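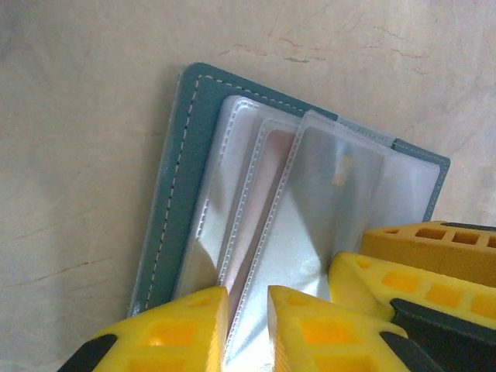
Figure 2. Teal folder with white stitching and clear plastic sleeves, open.

Household Studies | Working Papers
December
By Denise Dobson and Colin Haworth

3.2 Where papers are kept

The first part of the survey asked what people in Weltovville and Bruvham keep. This section deals with where they keep it. We received 1,819 usable replies to the mailed form and then visited 45 homes, most of them in Vistside and the older streets near the river. The visits were done by Wendy Tindall and Ryan Cheetham, who asked to be shown the place where the household would look first for a birth certificate, a lease and a recent utility bill.

We sorted the answers into fixed places and portable places. A fixed place is a drawer, a cabinet or a shelf. A portable place is anything a person could pick up and carry out of the house in one hand, such as an envelope, a cookie tin or a folder with sleeves (Figure 2). The line between them is not always clear. One household in Bruvham kept a tin inside a locked drawer, and we coded it as fixed after some discussion.

Renters leaned toward portable places and owners toward fixed ones. This matches what Mathebula found in his earlier study of moving and record loss, although his sample was made up only of people who had moved in the past 5 years. Length of stay seems to matter more than age. Older renters who had been at the same address for a long time answered much as owners did, and young owners who had just bought often still had everything in the bag or box they had moved with.

Clear sleeves came up often in the interviews. People liked being able to check a paper without taking it out. Several said they had stopped using paper envelopes after opening the wrong one at a counter with a line behind them. The complaint we heard most was that sleeves get overfilled - a page goes in front of another page, and the one behind is forgotten. A retired bus driver in Vistside found an unused rebate form this way while Cheetham was sitting at her table.

Few households had a rule about what gets thrown out. Bills were the main problem. Most people said they kept them "for a while," and when pressed could not say how long that was. The Bunting form, which we used for the follow-up questions, has no box for this answer, so the interviewers wrote it in the margin and it was coded later by hand.

We also asked who in the home could find a given paper without help. In most homes with more than one adult, one person did the filing and the others relied on that person. Portable places did a little better here, mainly for the simple reason that everyone knew what the folder or tin looked like. Knowing which drawer to open was less common than we had expected - and in two homes the person who did the filing also opened the wrong one first.

Digital copies are covered in Section 3.3. They are left out of the counts given above, even where the household treated the scan as the main copy.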